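一条长桌，从桥头摆到面包房门口
Skistow冬日长桌饭背后的人、锅和一整年的絮叨 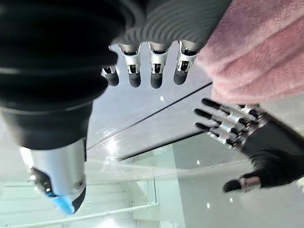
黑色机械臂与粉色织物。

坐13路车到Skistow，要在终点前一站下。这件事Freya Tindall在电话里跟我讲了三遍，头一遍讲完她去关炉子，回来忘了讲到哪儿，又从头讲起；第三遍是挂电话之前，她觉得外地人总爱坐过头，坐过头倒也没什么，只是终点站那边风大，走回来要过一座桥，桥面十二月里常结薄冰。我听了她的话，早一站下车，结果还是走错了方向，沿着Stililis河多绕了好长一段路。好在河边有个修自行车的老先生，听我说要找“长桌”，连头都没抬，拿扳手往上游一指：“闻着味儿走。”

闻着味儿走果然是对的。那天是星期天，上午刚过十点，风里已经有洋葱在油里慢慢变软的气味，再往前走，多了一点孜然，又多了一点烤焦的面皮。等我走到桥头，街上的桌子已经摆出去一大截，有人家的餐桌，有学校食堂的折叠桌，还有一扇拆下来的门板架在两只木架上，高高低低接在一块儿，铺上桌布之后，远看倒也像是一整条。

Skistow的长桌饭，每年十二月吃一回，挑一个星期天，从桥头一直摆到Shboul面包房的门口。吃饭不卖票，随意放钱，桌子两头各有一只旧饼干桶，愿意放多少放多少，放进去的钱用来交镇上那间“暖屋”一冬天的暖气费和茶钱。暖屋是河边一间矮房子，冬天从早开到晚，谁都可以进去坐着，看报、织毛线、写作业，或者什么也不干，就坐着。我从前写过不少募捐活动，跑步的，义卖的，唱歌的，多半热热闹闹一个下午，散了也就散了。Skistow这一顿饭，让我惦记的地方在于它的前前后后拉得很长，镇上的人从夏天开始就在谈它，到了第二年开春还在为某道菜该不该放葡萄干拌嘴。

先说这顿饭是怎么起的头。

Freya在镇上教了大半辈子的小学，退休以后在暖屋里管茶水。她个子不高，说话很快，手上总要有点事做，跟我聊天的时候一直在叠餐巾。她说有一年冬天特别冷，暖屋的锅炉坏了，修好要花一笔钱，大家坐在屋里穿着大衣发愁。那时候Hussam Najjar刚接下街尾的铺面没多久，铺子还沿用老店主留下的名字，叫Shboul。他每天傍晚把没卖完的面包送过来，那天进门一看，满屋子人呵着白气，就问今天是怎么了。

“我跟他讲锅炉的事，”Freya说，“讲了很久，我这个人讲事情就是久。他听完，说他有一只大锅。”

我问，然后呢？

“然后就没有然后了呀，他就说了这么一句，回去了。我当时心想，这人是不是没听懂，我在跟他说锅炉，他跟我说锅。”

第二天一早，Hussam把那只大锅搬到了面包房门口，煮了一锅扁豆汤，旁边放了个空罐子。有人来买面包，他就盛一碗汤。有人放钱，有人不放，他也不看。隔壁的人见了，端出来一盘煎土豆；对门的人见煎土豆没有地方搁，搬出来一张小桌子。到中午，桌子连到了街角，邮递员把车停在路边，站着喝了两碗。锅炉是哪天修好的，现在各人记得不一样，有人说那个礼拜就修好了，也有人说拖到了过年以后。可是那锅汤的味道，大家说起来都是一个口气：盐放少了。

Hussam听到这里要插嘴。他是个宽肩膀的人，平时话少，一说到盐就话多。他说扁豆汤的盐本来就该后放，喝的人自己撒，他母亲就是这么煮的，他母亲的母亲也是这么煮的，Skistow的人口味重，那是Skistow的事。他说这话的时候正在揉面，面团在案板上摔得啪啪响，Freya在门口冲我挤眼睛，小声说，每年都要讲一遍的。

我在面包房的后厨里待了大半个上午。那里头很暖和，窗子上全是水汽，墙上贴着一张单子，用好几种颜色的笔写满了，谁家出什么菜，几点送到，要不要借烤炉。单子上涂改得很厉害，有一行“羊肉馅饼”被划掉，改成“南瓜馅饼”，又划掉，改成“再说”。Hussam说写“再说”的那家人，哥哥要做羊肉，妹妹吃素，两个人从十月吵到现在，最后多半是两样都做。去年也是这样，前年也是。

借烤炉是一门学问。面包房的烤炉凌晨就烧起来了，先烤自家的面包，等面包出了炉，余温正好拿来给街坊焖菜。谁家的锅先进，谁家的后进，靠里还是靠外，Hussam心里有一本账，别人看不懂，他也不大解释。我见到一位老太太抱着一只用毛巾裹了好几层的陶锅进来，Hussam接过去，掀开盖子闻了闻，说，您今年放了橙子皮。老太太很得意，说你管我放什么。锅就给安置在了最里头的好位置。

再说钱的事。募捐这种事，绕来绕去总要说到钱，Skistow的人说起来倒很坦然。头几年，饼干桶里的钱倒在暖屋的桌上，大家围着看，看完装进信封，Freya第二天送去交费。后来来吃饭的人多了，除了本镇的，还有坐车从下游几个村子来的，便有人提议定个饭价，省得年年心里没底。这个提议在暖屋里谈了整整一个秋天。赞成的人说，有个数，大家放钱的时候也自在，免得多了少了都不好意思；反对的人说，一旦有了数，口袋里没有那个数的人就不来了，可他们正是冬天最常来暖屋坐着的人。

我问Freya她当时站在哪一边，她叠餐巾的手停了一下，说她两边都站过。她教书的时候见过不少孩子，一到要交钱的活动就肚子疼，春游肚子疼，看戏也肚子疼，她那时候年轻，还真以为是肚子疼。“所以我后来就不赞成定价了，”她说，“可是账单来的时候，我又赞成了。账单走了，我又不赞成了。”

最后的办法是折中的。饭还是随意放钱，另外做一样东西来卖，有定价，谁想出力又不会做菜的，可以买这个。卖的东西换过好几样，卖过果酱，卖过挂历，挂历那年印晚了，到二月才送来，成了镇上的一个笑话，有几户人家至今还把它挂着。眼下卖的是桌布。

桌布的来历要说一说，我觉得这是整顿饭里顶好看的一部分。Skistow下游从前有一家纺织厂，叫Gistex，厂子关了很多年，镇上上了年纪的人，十有八九家里有人在那儿做过工。厂子关门的时候，仓库里的零头布分给了工人，一捆一捆的，条子的，格子的，印花的，这些布后来就在各家的柜子顶上、床底下睡着觉。有一年长桌饭桌布不够用，Freya回家翻出母亲留下的一捆布，剪开来铺上，旁边一位老先生伸手摸了摸，说，这是三号车间的。他摸了很久，汤都凉了。

自那以后，各家陆续把压箱底的零头布拿了出来，冬天在暖屋里拼，拼成大大小小的桌布，一部分铺长桌，一部分拿来卖。拼布的人里有从前的挡车工，也有连针都没拿过的中学生，中学生拼得歪，老人家看不过去，拆了重来，中学生又不乐意，说歪的好看。如今歪的桌布单独放一摞，据说卖得还快些。我自己也买了一条歪的，蓝格子接着一块橘色的条子布，接缝像喝醉了酒。带回家铺上以后，家里人说，这桌子是不是不平。

快到十二点，教堂的钟还没有敲，人已经坐得差不多了。长桌饭有几条不成文的规矩，我是一条一条撞上去才知道的。头一条，不能挨着一起来的人坐。我和摄影的同事刚坐下，就有个戴毛线帽的小姑娘过来，很严肃地请我往那边挪。第二条，面前的菜不先夹给自己，先夹给右手边的人。我左手边的大叔给我夹了满满一盘炖卷心菜，我转过头给右边的姑娘夹，她又给她右边的人夹，一圈传下去，卷心菜就这么沿着街走了。第三条是关于手机的，规矩倒不严，只是桌上实在没有地方放。

来的人有多少呢，我是数不过来的，只知道暖屋借给长桌的碗碟是300套，Freya说洗的时候觉得有三千套。碗碟花色各异，是历年大家捐的，我用的那只盘子边上画着一圈小鹅，盘底有人用指甲油写了个名字的缩写。对面坐着的一位先生认得那个缩写，说是他已经过世的姨妈，姨妈当年最不肯让人用她的小鹅盘子。他看着我拿面包把盘子里的汤汁擦干净，笑了，说，她要是看见你吃得这么干净，大概也就算了。

吃到一半的时候下了几点雨。我以为大家会收桌子，没有一个人动，只见好些人从椅子底下摸出雨伞来，撑开了举在菜的上方，人倒是淋着。雨也识趣，没过多久就停了。有个婴儿在桌子那头哭，抱着他的人一路走一路哄，走过谁身边，谁就逗他一下，走到面包房门口的时候，孩子已经睡着了，手里攥着一小块面包皮。

我特意留意了桌上的话都在说些什么。我以为会听见许多关于善心和邻里的好话，毕竟来之前我是打算写这些的。听到的却大多是：河堤上的灯什么时候修；谁家的猫又胖了；13路车改了时刻表，早上那班提前了2分钟，害得好几个人追着车跑；羊肉馅饼那家的哥哥和妹妹，果真两样都做了，一人守着一头，比谁的盘子先空。坐在我斜对面的一位护士刚下夜班，吃着吃着就趴在桌上睡了，旁边的人把她的碗挪开，给她背上搭了一块没派上用场的桌布，接着聊猫。

她醒来以后跟我说了几句话，我记了下来。她说她搬来Skistow的头一个冬天，除了病人，一天里跟人讲的话加起来没有几句。下了班不想回那间冷屋子，就到暖屋去坐着，坐在靠门的地方，预备着有人问她是谁，来干什么。没有人问。到了第四天还是第五天，Freya端来一杯茶，说，你坐的那把椅子腿是松的，换一把吧。“就这么一句，”她说，“我回家想了好久。”她今年带来的是一大盘米布丁，上面撒了肉桂，她说方子是从一位出院的病人那里讨来的，改过了，病人吃了说改坏了。

我吃了两份。我觉得没改坏。

甜点过后是唱歌，唱得不算好，好在声音大。Skistow有首老歌，唱的是Stililis河从前怎么结冰，人怎么从冰上走过去看亲戚，歌词很长，一段一段的，会唱后面几段的人越来越少。到后来整条街上只剩下几位老人在唱，其他人就跟着哼。Hussam也会唱，口音很重，有一段他唱的词和别人不一样，一问，才知道是他刚来那年听岔了，就这么唱了下来，如今面包房一带的孩子都是照着他的词唱的。按老歌词，过了冰河去看的是姑妈；照Hussam的词，去看的是一头骡子。孩子们都觉得看骡子更有道理。

收桌子比摆桌子要快得多。天黑得早，四点一过，街灯就亮了，各家来领自己的桌子，门板也扛走装回了门框上。剩菜装进带来的盒子里，一部分送去暖屋，一部分由那位修自行车的老先生挂在车把上，骑着给几户出不了门的人家送去。我这才知道他一下午没有来坐，是在等着送饭。我问他吃了没有，他又是拿手一指，这回指的是自己的肚子，也不知道是说饱了还是饿着。

饼干桶搬进了暖屋。倒出来的除了钱，还有一颗纽扣，一张写着“汤很好，盐太少”的纸条，和一张早已过期的洗衣店取衣单。Freya把纸条抚平了，贴在茶炉旁边的墙上，那面墙上已经有了好几张，字迹都不一样，内容都差不多。她说要给Hussam看，又说还是过几天再给他看，今天他累了。

我去面包房道别的时候，Hussam坐在一只倒扣的面粉桶上，脚边就是那只大锅，已经刷干净了，锅底有一块磕瘪的地方，他说是有一年从台阶上滚下去磕的，滚了很远，一路响到桥头。我问他，明年还煮扁豆汤吗？他很奇怪地看着我，大概觉得这个问题问得没有来由。他说，豆子都订好了。

接着他给我包了一只刚出炉的圆面包，叫我路上吃，又嘱咐我回去的时候要在桥这边上车，别到桥那边去等，那边的站牌是旧的，车不停。我谢过他，抱着面包往外走，走到半路碰见Freya提着一桶热水出来，她放下桶，从头到尾把坐车的事又跟我讲了一遍。等她讲完，我刚好看见13路的尾灯拐过了街角。

下一班要等挺久。她说，那进来喝杯茶吧，靠窗那把椅子别坐，腿是松的。

（Skistow暖屋整个冬天每日开门，进门不用登记。想认领一条拼布桌布的读者，可以到Shboul面包房的柜台上挑，歪的放在左手边。）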